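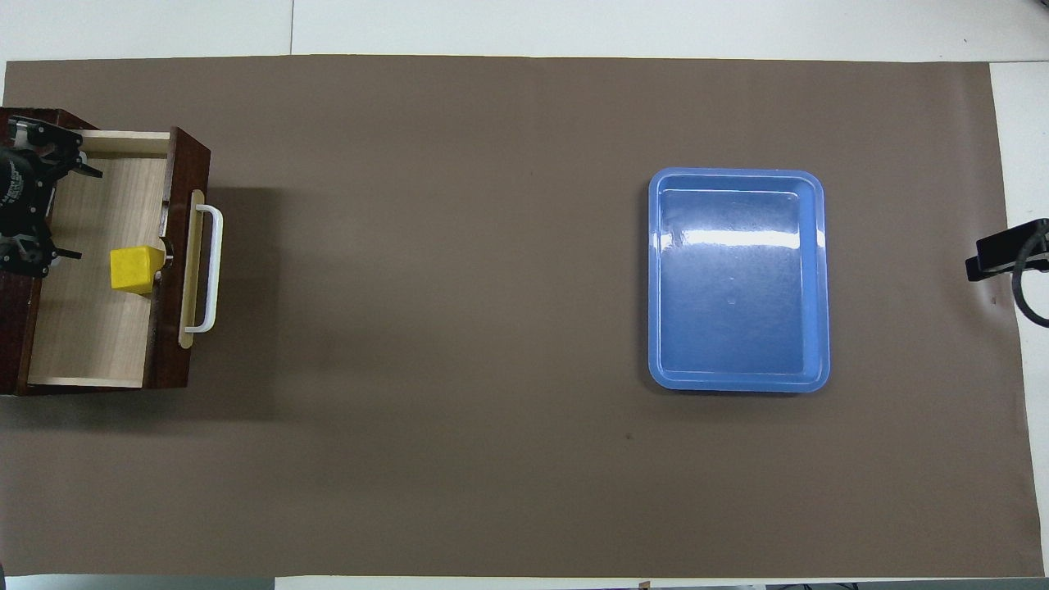

Endby Yard: the plans are on show until the end of June

The drawings for the old Endby bus depot are finally out, and there's a lot to like! Drornari, the developer that took on the site after Breka pulled out, wants to build 246 homes there, in four brick blocks set back from the road, with a row of small shops along the Dai Street side. The tallest block comes down to 18 storeys from the tower we were all shown last time (I still have the leaflet, and it still makes me wince).

The biggest change for those of us who walk that way is the new path from Dai Street through to the canal. At the moment it's a long trudge round the depot wall, past the substation and back on yourself. The path would be open day and night, with no gates, and wide enough for bikes and buggies to pass. Qiuyue Cui, the architect, told the drop-in session that it was the first line she drew on the plan, and the blocks were moved until they fitted round it.

The clock is staying too! It goes back up over the old ticket office, which becomes a café with a room to hire upstairs.

There are still things to argue over. Parking is tight, with spaces only for blue badge holders and the car club, and people in Dai Street are worried about where everyone else will leave their cars. The share of homes at social rent isn't settled, and the shadow drawings only cover spring and summer. I'd love to see December before I make up my mind about the tallest block, as the allotments sit right behind it.

More than 200 comments have gone in so far, and they're a good read, especially the long one about swifts. You can add yours on the council's planning pages or on a paper form from the library desk. If you liked the path, do say so, as well as anything you'd change. The library has the full set of drawings and a model of the whole site, open until 7pm, and the roof lifts off the ticket office so you can peer inside.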